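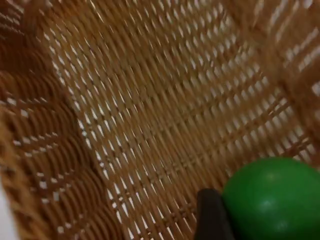 Figure 4.1 Inside of a woven basket. The strands on the floor run mostly on the diagonal.

Chapter 4
Holding Things: Containers, Storage and the Village Economy

Before you read
Key terms: surplus, spoilage, standard measure, granary, dry goods.
Look back at Chapter 3 (harvest cycles) if you skipped it. You will need the part on threshing.

Grain is a problem. You get all of it in a few weeks and you eat it for the rest of the year. So where does it go? Pits, jars, sacks, bins, baskets. Most history books give this a line or two and move on to kings. We are going to spend a whole chapter on it.

Start with Rordale. Small farming district, one river, two roads, a market at Usden on the lower side. In the old tax rolls there are 83 households, and for nearly every one the clerk wrote down what they stored and what they stored it in. Very dull reading. Also the best source we have for this chapter – Hamdia Endale spent years copying the rolls out by hand, and most of the numbers below come from her copies.

What do the rolls show? Clay jars for oil and seed. Sacks for anything going to market. Baskets for nearly everything else: onions, beans in the pod, wool, bread, eggs, dung for fuel. A basket lets air through. Onions in a sealed jar rot, onions in a open weave keep a good while longer. Farmers knew this without a word for humidity.

4.1 Who made them

Not specialists, mostly. Weaving was winter work, done at home, from whatever grew close by. Cane, willow, split palm, grass. The material set the shape. Stiff rods make tall straight sides, soft flat strands make shallow forms and lids.

There were exceptions. The upland village of Dinsa sold baskets. In one year its weavers brought 400 of them down to Usden and went home with salt and iron. Gadisa Bogale argues that Dinsa had poor soil and had to trade something. Others think the trade came first and the fields were let go. We will come back to this fight in section 4.4.

4.2 Baskets as measures

A basket is also a unit. "Three baskets of barley" only means something if both sides agree on the basket. In Rordale they often did not. The court book lists 181 disputes over measure, some of them between brothers. Buyers brought big baskets, sellers brought small ones. Heaped or level? Shaken down or not? All of that had to be argued out at the stall.

The market answer was a single basket, kept at the gate and checked every April befor the spring sales. Fee for using it: one handful. It cut down the quarrels but made the gatekeeper quite rich, see the Joltlow case in section 4.3.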